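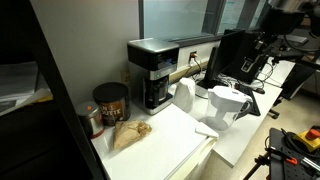

We use cookies to improve your reading experience. Accept | Manage settings

Published January 7, 2026, by the Fluveo project group, Huldale

4.2 Unintended stops during the drinks task

Of the 254 trials run at the Bronham site in December, 24 ended in a stop that no operator had requested. The arm halted with its brakes on and the controller reported an open safety circuit. In 13 of these trials the gripper was already closed on the carafe handle, and the load had to be released by hand.

Figure 3 gives the layout of the work area. The coffee maker stands against the wall on top of a mini fridge, and the water filter pitcher is on the adjoining desk. The emergency stop box, yellow with a red button, sits on the perforated mounting plate, where an orange-handled clamp grips the edge.

We first suspected the button itself, but a replacement unit gave the same fault. Logging the two safety channels separately showed that only channel 2 opened, for more than 2 milliseconds each time, while the wrist was turning at speed. The fault was traced to a worn connector in the Aasen cable set, which lost contact when the cable was pulled tight.

The controller does not tell a single-channel fault from a pressed button, and both can be cleared with the same reset. Operators therefore restarted the arm several times with the defect present. We now require a check of both channels before any reset.

Figure 3. Work area for the drinks task.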